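I've been making lemon cordial every winter for long enough to have opinions about it, and the strongest one is that you should weigh it. All of it. The sugar, the juice, the water, even the cup you pour from. Measuring jugs are lovely things but mine has worn so smooth that the lines are a matter of faith, and cordial is a bit fussy about its proportions.

So this page is how I do mine, by weight, with a kitchen scale and one cup. It makes enough for a couple of decent bottles, and you can shrink it down if your fridge is as full as mine gets in November.

## What you'll need

- 8 unwaxed lemons, plus one more for slicing
- 600 g white sugar (granulated is fine, caster dissolves quicker)
- 500 g water
- 15 g citric acid, food grade
- A digital scale that goes back to zero with something on it
- A light plastic cup for the juice
- A chopping board and a small knife
- A saucepan, a sieve and a funnel
- Clean bottles with lids that fit properly

A word about unwaxed lemons. We're using the zest here and the wax ends up in the syrup, where it makes a faint cloudy skin on top. If you can only get waxed ones, scrub them under hot water with a clean brush and dry them well. It does a reasonable job.

My scale is nothing special. It takes up to 3 kg, which is plenty for this, but do check yours before you plonk a full saucepan on it. I put my big heavy pan on an old one years ago and it never told the truth again.

## Getting the scale to behave

Put it somewhere flat. I know that sounds daft, but I used to have mine half on a folded tea towel and couldn't work out why the same lemon weighed two different amounts.

Switch it on, wait for the zero, then put your empty cup on and press the tare button (it might say zero, or just T). The display should go back to nothing with the cup still sitting there. If you lift the cup off now you'll get a minus number, and that's fine – it's the weight of the cup. Write it down on a bit of tape and stick it somewhere. Then if the scale switches itself off halfway through, as mine loves to do, you can weigh the full cup and take the number away.

I use a plastic cup because it's light and it doesn't matter if I knock it over. A glass works perfectly well too.

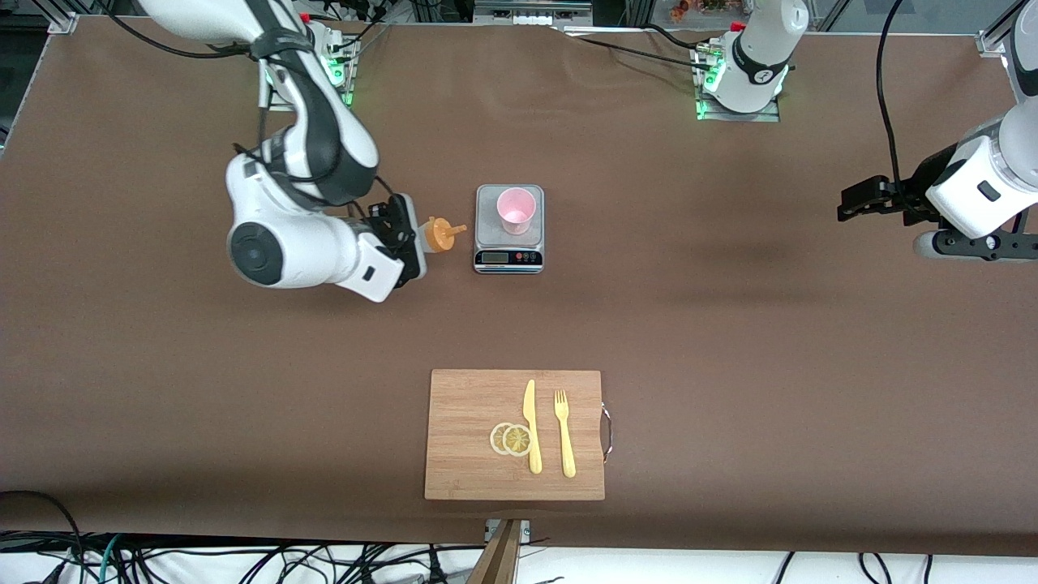 *Posted by the Koststead kitchen | Filed under Drinks & Cordials | 1,246 reads*

A bamboo board is my favourite for lemons, and slices like the two on this one are the sort of thing you want for finishing off the bottles or dropping into a glass. Go for nice round ones from the middle of the fruit. The ends are mostly pith, so I squeeze those and bin the rest.

Give the board a rinse as soon as you've finished with it. Lemon juice left sitting on bamboo dries it out, and then it goes rough and furry and you have to oil it. Same goes for any board with a metal handle, where the juice creeps in round the fixings.

## Zest and squeeze

1. Wash and dry the lemons. Zest four of them with a fine grater, going lightly so you only take the yellow. Stop the moment you see white!
2. Roll all eight on the worktop under your palm, leaning on them a bit. They give up far more juice this way.
3. Cut them in half and squeeze them through the sieve into a bowl. Push the pulp about with the back of a spoon.
4. Put the cup back on the scale, tare it, and pour the juice in. You're aiming for 350 g in total. My cup won't hold that much in one go, so I do it in two lots and add them up.

If you're short, squeeze another lemon. If you're over, use the lot and add the same weight of sugar again for the extra, so 20 g more juice gets 20 g more sugar. It'll come out a touch sweeter and no one will complain.

Should children be helping (mine always want to do the pressing-buttons part), the slicing can go to a plastic knife if you've cut the lemon into halves first and put the flat side down. It's slow going through the rind and the slices come out in all sorts of shapes, but they taste the same.

## Making the syrup

Put the saucepan on the scale, tare, and pour in 500 g of water. Tare again and add 600 g of sugar straight on top. I love this bit, there's no extra washing up.

Move the pan to a low heat and tip in the zest. Stir until you can't feel any grit on the bottom, then let it come up to a bare simmer and take it off. Don't boil it hard. I got distracted once by a parcel at the door and ended up with something closer to lemon toffee.

Leave it for 20 minutes with the lid on, then stir in the juice and the citric acid. It should go in while the syrup is warm but not scalding.

Once the acid has dissolved, strain the whole lot through the sieve. I strain mine twice. If you like little flecks of zest in your glass, once is plenty.

## Bottling

Wash your bottles in hot soapy water, rinse them, and dry them in a low oven for 15 minutes. Lids go in a bowl of just-boiled water. Fill the bottles using the funnel and leave a finger's width at the top.

Keep them in the fridge and drink within 3 weeks or so. It also freezes nicely in ice cube trays, and two cubes in a mug of hot water is just the thing when you've got a cold coming.

## Mixing a glass

One part cordial to five parts water is where I'd start – so 40 g of cordial and 200 g of water, if you've still got the scale out. Fizzy water wants a bit more cordial than still. Add a slice of lemon and stir it well, as the syrup sinks to the bottom and the last mouthful will make your eyes water otherwise.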